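Costume talk, Props and makeup, Grumbling

16th January
by Ross Dow

I have been promised "movie quality" fake blood by so many sellers now that the words slide right off me. So when Loan Sầm from our haunted house crew forwarded me a link to Premiten's stage blood kit, I ordered one mostly to prove her wrong.

The kit is 32 dollars. For that you get a bottle of the runny stuff, a jar of the thick stuff, and a little pot of what they call "scab," which looked to me like strawberry jam somebody had left the lid off. There's also a sponge. I already own more sponges than any grown man needs.

The label says it washes out of cotton with cold water. I have read that on every bottle I've ever bought, and I have a drawer full of pink undershirts. I put a line of it down an old white T-shirt, gave it 16 minutes, and ran it under the cold tap. Most of it went. Then I did what people really do at a party, which is forget about it until the next day, and that one is now a rag. It came out the color of a salmon fillet.

On skin I'll give it more credit. The thick one stays put, it doesn't crack when you talk, and it dries dark, the way it should. My big complaint with cheap blood is that it's the red of a fire truck. Kgomotso Engelbrecht wore it on her neck for a whole evening of rehearsal and said it only got tacky under her collar.

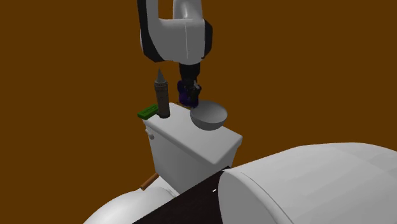
Now the fangs. They throw in a coupon for the Grollura clip-on set, nine dollars with the discount, and I fell for it. The instructions tell you to soften the beads in hot water, press them into the back of the fang, and hold it on your tooth until it sets. I've done this with other brands and it's fine. With these I got one good fang and one that pointed at my ear. The second try was better, but I still couldn't say "vampire" without spitting.

Hammad Siddiqui swears by his and says I let the beads cool too long. Maybe. He also says his lasted two seasons, and I have seen him take them out to eat a sandwich, to drink, and to answer the phone, so I'm not sure how much wear that adds up to.

The page had 672 reviews last I looked, and nearly all of them were five stars. I read a couple of dozen. An awful lot were written by people whose package had just come and who "can't wait to try it" - what good is that to me? I want to hear from the guy who sweated through a rubber mask in it.

I'll use up the thick blood, since it's paid for, and the runny one can go on the walls of the butcher room. The fangs are in the drawer with the undershirts. Loan wants to place a group order in February and I told her to put me down for one jar, no kit, no coupon.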